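Gesora Help Desk
Ticket 3081
Subject: Left hand unit drops out partway through a demonstration, right hand is fine
Product: Guthrie hand-held gripper pair, with Stovov recording software
Status: Solved
Opened by: customer, Fumwood workshop

Customer wrote, 9:12 a.m.

Hello, and thank you in advance for reading what I suspect will be a long one. We have had the Guthrie pair since March and on the whole we are very happy with it. We use it to show our arm simple packing jobs. One of us holds the two grippers, does the job by hand, and Stovov saves it all as a demonstration for the arm to learn from later.

The trouble is with the left one. Somewhere in the middle of a take, the finger opening for the left unit goes flat in the Stovov viewer. The position keeps coming in perfectly well, so the little drawing of the gripper goes on moving across the screen, but as far as the software knows the fingers never open or close again. Then, when I stop and start a new take, it comes back as if nothing had happened! The right unit has never done it once.

Things I have tried so far:
Restarted Stovov (helps until the next time)
Restarted the computer (same)
Let a colleague do the takes in case it was me (it was not me, I was a little relieved)
Cleaned the fingers with a dry cloth

The only message I can find in the log is "1242 left aperture stale, holding last value." I looked for 1242 in the manual and it goes straight from 1240 to 1250, so I am stuck.

Help desk replied, 10:05 a.m.

Good morning, and please never worry about the length, we would much sooner have too much than too little. I'm sorry about the gap in the manual. Message 1242 means the software has stopped getting fresh numbers from the sensor that measures how far the fingers are open, so it keeps repeating the last good one. Position comes over a separate pair of wires in the same cable, and that explains why your drawing keeps moving.

Nine times out of ten this is the cable or the plug and the sensor itself is healthy. Could you try these for us, in this order?

1. Stop recording and close Stovov.
2. Swap the two cables at the computer end only, left into right and right into left.
3. Open Stovov, go to Devices, and press Find Again so it learns which is which.
4. Record a take of at least 60 seconds, opening and closing both grippers the whole time.
5. Tell us which side goes flat.

It would also be a great help to know what the job is and how you move while you do it. A fault that comes and goes often follows a particular reach.

Customer wrote, 11:40 a.m.

Thank you, that was quick! I did the swap and the fault stayed with the left gripper. I ran it three times to be sure and got 1242 on two of them, both times on the left. So I suppose the computer end is in the clear.

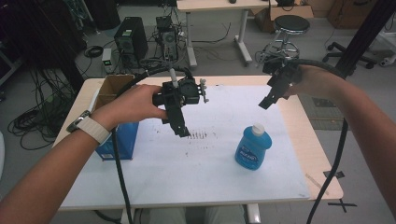

The job we are teaching is a very plain one, which is to pick up an item from the table and put it into a carton, then take it out again, with the other hand helping when the item is awkward. We do it with all sorts of things so the arm won't get too fond of one shape. With the layout we have at present, the blue bottle stands to the right of the middle and the box is over by the left edge, so the left hand spends its time in the space between the two and does a good deal of going back and forth. You'll notice as well that one stretch of the left cable arcs up over the top of the gripper, and that it runs down past the front edge of the table toward the floor. I had never given the cable much thought until you asked about reaching, but now I do wonder. When I go out toward the bottle with my left hand I can feel a small tug at the wrist.

I should say that I have not opened anything up, and I don't plan to unless you tell me to.

Help desk replied, 1:20 p.m.

That is wonderfully useful, thank you, and thank you for leaving the screws alone. Your tug at the wrist has us very interested. The plug at the gripper end has a little collar that takes the strain. If the collar has worked its way back, a pull on the cable goes straight to the pins, and the two sensor pins are the shortest, so they let go first.

Please try a wiggle test. In Stovov, open Devices, then Left, then Live Values, and look at the line called Aperture. Rest the gripper on the table and open and close the fingers with one hand so the number keeps changing. With the other hand, bend the cable gently close to the plug, up, down and to each side. If the number freezes, you have found it. After that, push the plug home and turn the collar clockwise until it stops. Finger tight is plenty.

Customer wrote, 2:55 p.m.

Well, there it is. Bending the cable upward froze the number every time, and letting it go brought it back. The collar was loose enough to spin freely. I pushed the plug in (it went in further than I expected, with a click I don't remember ever hearing before) and tightened the collar, and now I can bend the cable any way I please and the number carries on.

Two more questions while I have you. Should I route the cable differently? And what do I do with the takes we have already made? I dread to think how many have a flat left hand in them.

Help desk replied, 3:30 p.m.

Lovely news! On the cable, leave enough slack that you can reach the far side of the table with your arm straight and feel no pull. Many of our customers hold it loosely to the forearm with a soft strap, a hand's width above the wrist, so any tug lands on the strap. Keep it clear of the fingers and of the watch if you wear one.

For the old takes, go to Library, then Check, and tick Stale Values. Stovov will list each take where a reading was held for longer than a second. Please don't train on those. The position is good but the arm would be learning to carry things with its fingers in the wrong place, and you would see it reach nicely and then fail to let go.

Customer wrote, 4:48 p.m.

The check has finished. Out of 2018 takes it flagged 37, nearly all of them ones where the item started on the right. I have moved those to a separate folder and we will record them over again. I also put a strap on my left arm and did a dozen takes with no 1242 at all. Please go ahead and close this, with my thanks.

Help desk note, 5:02 p.m.

Closed at customer's request. Cause: loose collar on left gripper plug, cable under strain at full reach. Message 1242 passed to the manual team for the next edition.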